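Saturday, March 2, 2019
Gripper 5, pads and zero

Came in for an hour and stayed for most of the day, so I might as well write it up properly. Gripper 5 is the hand-held one that's been reading a hair open when it's fully closed. Saadet Aksoy flagged it in January and I kept putting it off because the offset was small and we could subtract it. Well, it isn't small anymore!

Pulled both pads first. The left one had glue creeping out under the rim from the last time (my fault, I was generous). Scraped the seats clean, wiped them with alcohol, let them sit while I got coffee. New pads are from the Heinonen bag, second drawer, NOT the Litach ones, which are a touch thicker and will throw the zero off again. I threw a strip of tape on the Litach bag so I stop grabbing it.

Then the slides. A bit gritty on one side, nothing awful. Brushed them out, one drop of the light oil, worked it back and forth until it stopped feeling like sand. Counter was at 4,000 closes when I opened it up, and I've left it running on from there so the log stays continuous.

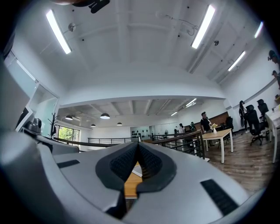 Gripper 5 from its own camera, mesh-pattern pads, tips meeting in the V.

Zero next. Squeezed it shut, read the encoder, let go, did it again, 6 times in all. It settled on 847 every time except the first, and I think I was just squeezing crooked on that one. Typed 847 into the Skonside config as the new closed value and saved the old file next to it with "_old" on the end (I know, I know, I'll put it in the repo on Monday).

Still to do: the screw on the trigger side feels soft when you snug it up, like the thread is going. I backed off before it stripped. Saadet, if you get to it before me, please don't lean on it, there's an insert kit in the Nunolwood box and I'd like to try that first.

Also we're nearly out of the thin glue. And the small hex driver is missing again, I used the one from the bike kit.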